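리뷰 > 서비스 로봇 > 데이터·학습 패키지

토컴(Torncombe) '정리 동작 패키지' 3주 사용기: 쓰레기 줍는 로봇을 판다는데, 파는 게 정확히 뭔가

5/17/25 | 글 Kanini Wanyama

소개 자료 첫 줄에 "집 안의 사소한 일을 로봇에게"라고 적혀 있다. 이런 문장을 보면 일단 가격표부터 찾게 된다. 가격표는 없었다. 견적 문의 양식이 있었고, 양식을 보내고 7일이 지나서야 답이 왔다. 답장에도 금액은 없고 통화 가능한 시간을 묻는 내용뿐이었다. 리뷰를 쓰기도 전에 점수가 깎이는 유형의 회사다.

토컴이 파는 정리 동작 패키지는 로봇 본체가 아니다. 이미 팔 두 개짜리 로봇을 가진 연구실이나 소규모 업체가 대상이고, 구성은 사람이 집안일을 하는 모습을 머리 높이에서 찍은 시연 영상 묶음, 그 영상으로 미리 학습시킨 정책 모델, 그리고 현장 적용을 도와주는 원격 지원이다. 기본형에는 시연 1,000건이 들어간다. 빨래 개기, 식탁 닦기, 바닥에 떨어진 물건을 쓰레기통에 넣기 같은 것들이다. 나는 그중 쓰레기 치우기 묶음 하나만 3주 동안 써 봤다. 로봇은 우리 작업실에 있던 보레오(Boreo) 양팔 기종을 그대로 썼다.

먼저 좋은 점. 영상이 생각보다 지저분하다. 칭찬이다. 지금까지 받아 본 시연 데이터는 대개 흰 탁자 위에 색깔 블록 몇 개를 놓고 찍은 것이어서, 실제 방에 로봇을 들여놓으면 첫날부터 엉망이 됐다. 토컴 쪽 영상에는 구겨진 비닐, 벗겨 낸 라벨, 찌그러진 생수병이 그대로 나온다. 투명한 물건이 많다는 점도 마음에 들었다. 투명 페트병과 투명 비닐은 깊이 센서가 제일 싫어하는 물건이고, 그래서 다들 슬쩍 빼놓는다. 위에서 내려다보는 시점이라 통 안쪽 바닥까지 보이는 장면이 있는 것도 쓸모가 있다. 물건이 통에 들어갔는지 판정하는 쪽을 따로 학습시킬 때 도움이 된다.

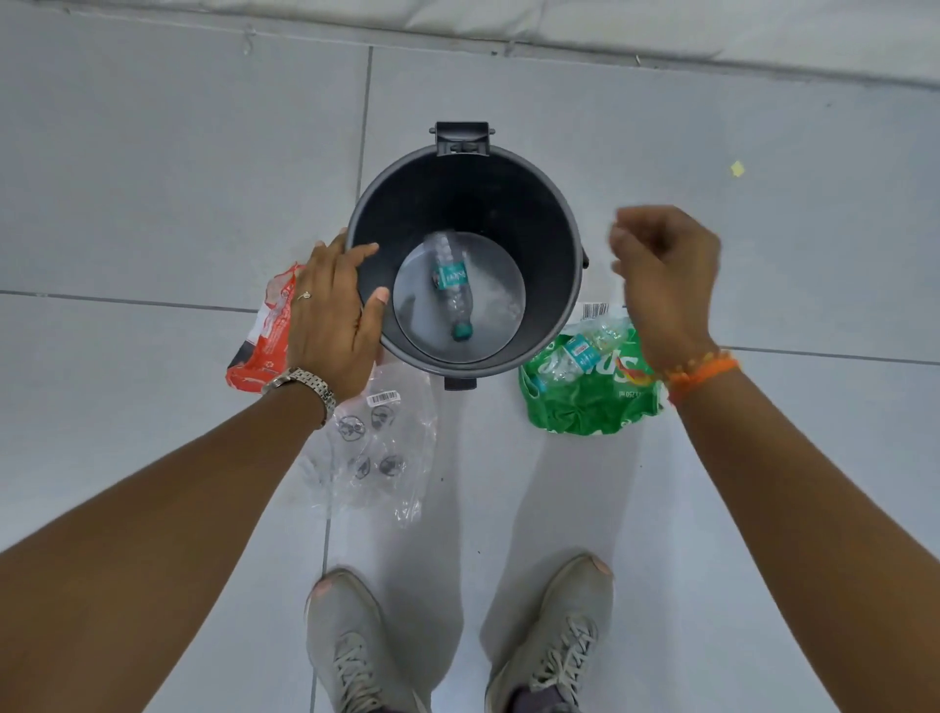
문제는 손이다. 시연하는 건 사람이고, 사람 손은 너무 잘한다. 납작하게 펴진 비닐을 손톱으로 살짝 들어 올리고, 한 손으로는 통을 잡아 고정하고, 다른 손은 벌써 다음 물건으로 가 있다. 우리 로봇의 손가락은 두 개다. 손톱도 없다. 토컴은 이 차이를 '동작 변환 계층'이 알아서 메워 준다고 설명하는데, 써 본 바로는 병처럼 두께가 있는 물건에서는 그럭저럭 메워지고 비닐에서는 거의 메워지지 않는다. 비닐 앞에서 로봇은 바닥을 긁는다. 계속 긁는다. 바닥 타일에 집게 끝이 끌리는 소리를 오후 내내 듣고 나서 나는 비닐을 시험 항목에서 빼고 싶어졌다. 빼지는 않았다.

총 236번을 시켰다. 성공률을 한 숫자로 적지 않겠다. 토컴 자료에 있는 숫자가 바로 그런 식이라 비교해 봐야 서로 다른 얘기를 하게 된다. 그쪽은 물건을 집어 올리면 성공으로 친다. 나는 통에 들어가야 성공이다. 집어 올린 다음 통 테두리에 부딪혀 떨어뜨리는 일이 꽤 잦았고, 특히 긴 병을 가로로 물었을 때가 그랬다. 통 입구에서 병을 세우는 동작이 데이터에 부족한 것 아니냐고 물었더니 다음 버전에서 보강한다는 답이 왔다. 다음 버전이 언제냐는 질문에는 답이 없다.

왼손으로 통을 붙잡는 동작도 따라 하긴 한다. 그런데 왜 붙잡는지는 모르는 것 같다. 통이 이미 벽에 딱 붙어 있어도 붙잡으러 가고, 통을 옆으로 조금 옮겨 놓으면 원래 자리의 허공을 잡은 채로 나머지 동작을 마친다. 처음 봤을 때는 웃었는데 스무 번쯤 보면 안 웃긴다. 통의 색과 모양을 바꾸면 더 심해진다. 어두운 색 원통형 통에서는 쓸 만했고, 흰색 사각 통으로 바꾼 날은 일찍 퇴근했다.

라벨 분류 기능은 기대하지 말 것. 소개 자료에 '재활용 인식'이라는 말이 나오는데, 병과 병이 아닌 것을 나누는 수준이다. 벗겨진 음료 포장지를 병으로 보고 병 더미에 올려놓은 적이 여러 번 있었다. 글자를 읽는 것도 아니고 재질을 아는 것도 아니다. 한국식 분리배출을 시킬 생각이라면 이 부분은 처음부터 직접 만들어야 한다.

원격 지원은 의외로 괜찮았다. 담당자인 Bořivoj Beneš는 영업 문구를 입에 올리지 않는 사람이었고, 안 되는 건 안 된다고 했다. 4월에 나온 패치가 우리 집게와 충돌한다는 것도 이 사람이 먼저 알려 줬다. 다만 통역 없이 영어로만 진행되고, 한글 문서는 설치 안내 한 장이 전부다. 그 한 장도 번역기 냄새가 난다. '쓰레기통의 입'이라는 표현이 끝까지 나온다.

경쟁 제품인 고살릭(Gosalik)의 묶음과 비교해 달라는 메일을 받았다. 고살릭은 로봇을 직접 원격 조종해서 모은 데이터라 손가락 문제는 덜하다. 대신 배경이 죄다 같은 방이고 물건도 새것처럼 깨끗하다. 둘을 섞어 쓰면 나을 것 같기는 한데 양쪽 라이선스가 그걸 허용하는지 나는 확답을 못 받았다. 토컴 쪽 계약서에는 '타사 데이터와의 병합 학습'에 별도 협의가 필요하다는 조항이 있다. 계약 전에 꼭 읽어 보시길.

누가 사야 하느냐. 양팔 로봇이 이미 있고, 학습 코드를 만질 사람이 있고, 지저분한 실내 영상이 급한 팀이라면 영상만 따로 살 수 있는지 물어볼 만하다. 모델까지 포함한 전체 패키지는 지금 상태로는 권하지 않는다. 가정에서 바로 쓸 로봇을 찾는 분이라면 해당 사항이 없는 물건이다. 청소할 시간에 계약서를 읽게 된다.

별점: 5점 만점에 2.5점. 영상만이라면 3.5점.

문의: 리뷰 편집부 | © 2025 Mwakyusa 리뷰 | 맨 위로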